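Adwoa Gbeho
A thread on carpet, which I have been promising Bình since December and which got much longer than I meant it to. Get a drink. It's about the gray speckled stuff on the floor of our big shared room at Prestthorpe, how we picked it, and how we look after it now. 1/

2/ Some background for those of you who haven't been up to see us. We have one large room that everybody uses for everything. People eat in it, people kneel on the floor with their projects in it, and at least one person (hello Tahsin) takes his shoes off and lies down in it after lunch.

3/ The old carpet was a solid dark navy. I loved it for a week. Then I learned that navy shows every crumb, every thread, every bit of paper from the hole punch, and that you can vacuum it at nine in the morning and be ashamed of it by ten.

4/ So when the budget came through I asked for samples, and Muvano sent a box of little squares on a ring, like paint chips but heavy. I carried that ring around for a month. I put the squares by the door, under the desks, next to the sink. I spilled tea on them on purpose, which was more fun than I'd like to admit.

5/ My advice, if you take one thing from all this: look at the sample on the floor, from standing height, in the evening with the lights on. Everything looks lovely in your hand by a window. Half of my favorites went green under our ceiling lights. One of them went a color I can only call liverwurst.

6/ Habibur wanted a plain light gray. Haoran wanted no carpet at all, just hard floor and a mop, and he made a good case for it! But we spend so much time down on our knees up there, and the room echoes terribly with nothing soft in it. So carpet it was, and Haoran has been very gracious.

7/ The speckle won because of a test I did with a sandwich. I'll spare you the details. Crumbs on plain gray: visible from the hallway. Crumbs on speckled gray: I had to get down and hunt for them with my hand. Short pile too, so wheels and chair legs don't drag.

8/ Now the downside, and I wish I'd thought about it harder. A floor that hides crumbs also hides screws. If you drop a little screw on that speckle you may as well say a few kind words and go get another one.

9/ I spent a whole evening in January on my stomach with a flashlight looking for one. The trick, which Haoran taught me, is to lay the flashlight flat on the floor and roll it slowly, so anything sticking up throws a long shadow. Found the screw! Also found an earring and a very old raisin.

10/ The other trick is a nylon stocking stretched over the end of the vacuum hose with a rubber band. It picks up the small stuff and holds it against the stocking where you can pick it off. My mother did this for beads. I feel her looking over my shoulder every time.

11/ OK, the fitting. We moved everything out ourselves to save money and I would not do that again. Twelve of us, a whole weekend, and I still can't tell you where the blue extension cord ended up. The fitters were in and out in a day and sang the entire time.

12/ It smelled like new carpet for a while. Some people like that, I get a headache, so we kept the windows open and wore our coats. By the second week it had gone, or I had stopped noticing, and I really couldn't say which.

13/ You'll also get fluff. New carpet sheds, and the first few times we emptied the vacuum I thought we were pulling the whole thing up by the roots. Keep going, it settles down. Ours did after a month or so of regular vacuuming.

14/ Routine, for those who asked. Quick vacuum every evening on the walked-on parts. Slow vacuum once a week, both directions, up and down and then side to side. I used to think the second direction was fussy and then I looked at what came out in the bin. Consider me converted.

15/ Spills: blot, don't rub, and I will say it again for the people in the back, DON'T RUB. White cloth, cool water, press, lift, fresh bit of cloth, press again. Rubbing fuzzes up the pile and you'll be looking at that fuzzy patch long after the coffee's gone. We have one by the door. I know who did it. I bake him cookies anyway.

16/ For anything greasy I use a drop of plain dish soap in a bowl of water, and then I go over it again with water alone to get the soap out. Soap left behind gets sticky and collects dirt, so your clean spot slowly turns into the dirtiest spot in the room. Very unfair, that.

17/ The carpet at Prestthorpe, down on the floor. It's the gray with the speckle I've been going on about this whole time.
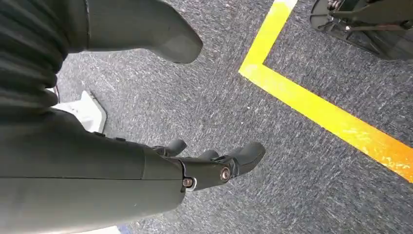

18/ Mats! I forgot mats. A good long one at the outside door does more for a carpet than any machine you can rent. You want enough length for everybody to take two full steps on it before they reach the carpet. Ours was a cute little half circle at first and people just stepped right over it.

19/ Tahsin has asked me three times about deep cleaning, so, Tahsin: we haven't done it yet. I have a quote from Zolivia for $300 and I think I'll book it for late summer when we can leave the windows open overnight. Ask them how long it takes to dry before you agree to a date. I once had a damp floor on a morning with visitors and I've never quite gotten over it.

20/ Cost, because people are shy about asking and I'm not shy about telling. The carpet and fitting together were $3000, which made me gulp. Moving the furniture was free apart from the pizza and my lower back.

21/ Save your offcuts. I mean it, go and rescue them before the fitters load the van. I've got a good pile rolled up in the closet for patching, and two more pieces went under the feet of the noisy shelf, which doesn't rattle anymore. Bình has one in the trunk of his car for reasons of his own.

22/ Write the color name and the batch on a piece of tape and stick it somewhere you'll find it. Mine's inside the closet door. The last people up there left us no notes at all and when we wanted one small piece of the navy we could not match it for love or money.

23/ A couple of replies have come in while I've been typing. Yes, it's fine to sit on, I do it all the time, though I'd bring a cushion if you're over forty. No, I don't know how it does with dogs, but Habibur's sister is bringing hers next month and I'll report back.

24/ Right, my tea's gone cold and I still have the evening vacuum to do. If you're choosing carpet yourself and want to borrow the sample ring, I still have it, Muvano never asked for it back. Come by after four and I'll put the kettle on.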